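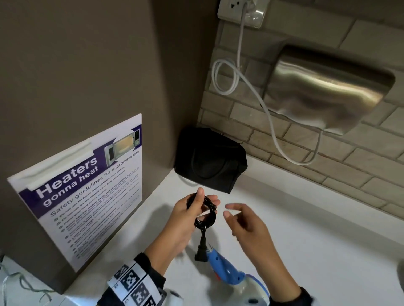
The Right Way to Wrap a Cord, According to Ilídio Marinho

I have been meaning to talk to Ilídio Marinho for ages. He runs the lending shelf at Sketeck, the shared workshop building over by the old Ikis warehouse, and he has opinions about cords. Strong ones! I went over at 2 in the afternoon expecting to stay for a quick coffee, and we ended up leaning on the white counter in the kitchen corner until people started coming in for their dinners.

First, the shelf. You borrow a thing, you use it, you bring it back. There are 200 items on the list, mostly small stuff with a plug on one end: hair dryers, glue guns, chargers, an iron, a sander that everybody wants in September and never again until spring. Last year the shelf had 1690 loans. "And every one of those comes back with a cord on it," he told me. "That's the job. People think the job is the tools."

I asked what goes wrong, and he laughed at me (nicely). What goes wrong is the thing I do at home with my own hair dryer, which is to wind the cord around the handle as tight as it will go and stuff it in a drawer.

"You're bending it hard at the worst spot," he said. "Right where it comes out of the handle. It'll put up with that for a while. Then one morning you have to hold it at a funny angle to make it run, and when that happens you should stop using it."

So how does he do it? He unplugs the thing and lets it cool all the way down on the counter. He sets it down so the body is resting on something flat and the cord has no weight to pull on. Then he leaves a little slack near the handle, a loose curve he calls the porch, and starts making loops over the fingers of his left hand. The right hand feeds. "Your left hand is a hook," he said. "That's all it's good for here, so let it be a hook."

He doesn't measure. The loops come out the width of his hand, and if you have bigger hands you get bigger loops, and so what. What he does care about is rolling the cord a little between thumb and finger with each turn so it lies down flat. I tried this and got a pretzel. He undid it without saying a word and gave it back to me. Second try, less of a pretzel. 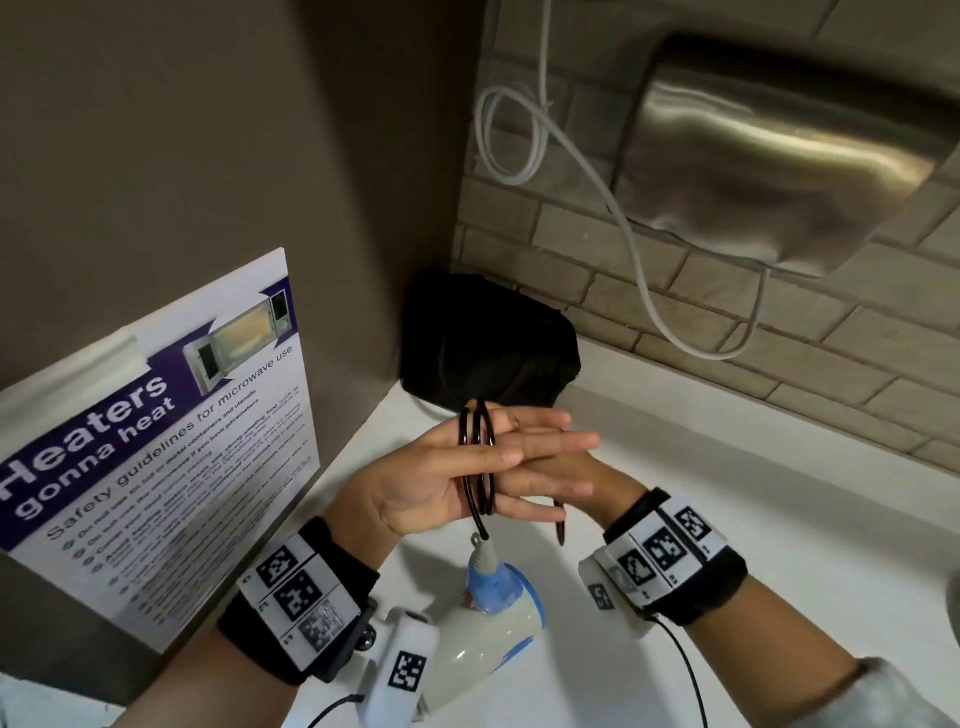 A reader wrote in after my column on junk drawers to say that she had given up on loops altogether and folds every cord back and forth like a fan, with a rubber band in the middle, and hadn't had a problem in all the time she'd been doing it. I passed this along.

Ilídio thought it over. "For a phone charger, fine. Thin cords don't mind much. For anything that makes heat, the cord is thicker and every one of those folds is a bend you're asking it to remember. And rubber bands rot. I've peeled them off with a butter knife." He likes soft ties, the hook-and-loop sort, and he buys them by the roll from a place called Fameo and cuts them himself.

I wondered why he does all this in the kitchen corner, under a poster that says "Heaters gonna heat" and is about microwave safety. He shrugged. The counter is the right height for his back – he's 70, and he mentioned his back more than once – and the light is good. The workbenches are always covered in somebody's project. Here all he has to do is wipe up the crumbs first. He never coils anything near the sink, and he'll send you away with your wet mug if you try to set it down next to him. I had to drink my coffee standing by the door.

He's fond of the poster, by the way. He would like to make one for cords but hasn't come up with a title. I suggested a few and he didn't write any of them down.

Then there's the question of bags. Some things on the shelf get a pouch and some don't. The rule used to be that everything got one, until people began cramming appliances in any old way to get the zipper closed. Now the pouches are for small things and the rest go on the shelf in the open with the coil sitting next to them. 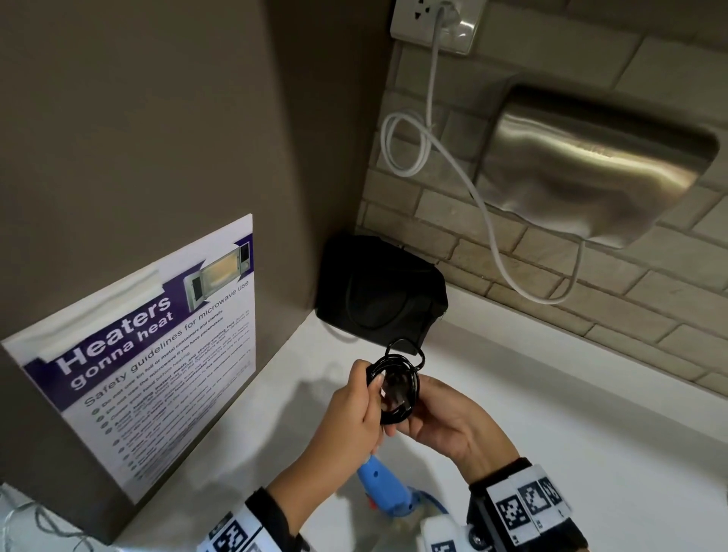
What do you do with a cord that already has a kink in it?

"Lay it out straight on the floor overnight, somewhere people won't trip on it, and see how it looks in the morning. If the outside is cracked or you can feel a lump, it goes in the repair bin and it doesn't get lent out."

The repair bin goes to Antoniadis, the little electrical shop on the corner, whenever it fills up. Some of it returns and some of it doesn't. He gets attached to certain things, he admitted, and there's one old iron he has sent over more times than he should have.

I went home and took everything out of my bathroom drawer. The hair dryer cord has a bend in it like an elbow, so it's on the hallway floor tonight, up against the baseboard. I'll let Ilídio know how it looks.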